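# A kitchen that only exists on a laptop

The robotics club at Culley meets at the far end of the science hallway, in a room that still has gas taps on the benches and a periodic table nobody has taken down. I went along one afternoon in September, a little after four, and found two seniors already arguing in a friendly way about a drawer.

They are the club's co-captains, and they have spent most of a year on an entry for the Endemow Challenge, a contest in which student teams program a simulated robot arm to do household chores. "People hear robotics and they expect wheels and soldering," the older of the pair told me, clearing a chair for me as she talked. "We do have a soldering iron somewhere! But this year it's been nearly all simulation, and I've come around to loving it."

Her partner came to the club from the school musical, where he ran lights, and he says the two jobs feel alike to him. "You sit in the dark and set up cues, and then you find out at the worst possible moment which one you got wrong," he said. Their project is called Ranasinghe, after the street where they first sketched it out over fries, and its log now holds 1013 practice runs. He reads the bad ones aloud at meetings, with voices.

I asked to see what they look at all day, and he turned the laptop around for me – a white arm, a dark wood floor, and gray cabinets with black bar handles.

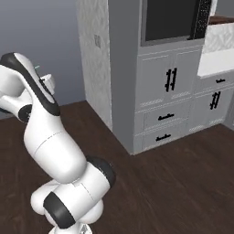 ## Learning to love a handle

The handles, I learned, are where the hours go. "A person doesn't think about a handle," she said. "You just pull. We have to decide where the arm comes in from, how the gripper is turned, when to close it, how far to pull back, and if any of that is off by a bit you're grabbing air." Her first attempts last winter were all typed out by hand, 231 lines for a single drawer, and she has kept the printout in her folder because she's fond of it.

These days they use a set of free tools called Cosix, which their coach found for them, and the code is a good deal shorter. The coach teaches chemistry and is cheerful about how little of it she follows. "I ask them to explain it to me until I get it," she said, "and quite often they find the mistake while they're explaining. I bring pretzels, too, so I feel I'm contributing."

## What comes next

The regional round is in November, and the younger students have been told they'll each get a turn at the keyboard before then. One of them, a freshman, wanted to know whether the arm could be taught to load a dishwasher. "Drawers first," said both captains, almost together, and then they went back to the one they had been arguing about when I came in.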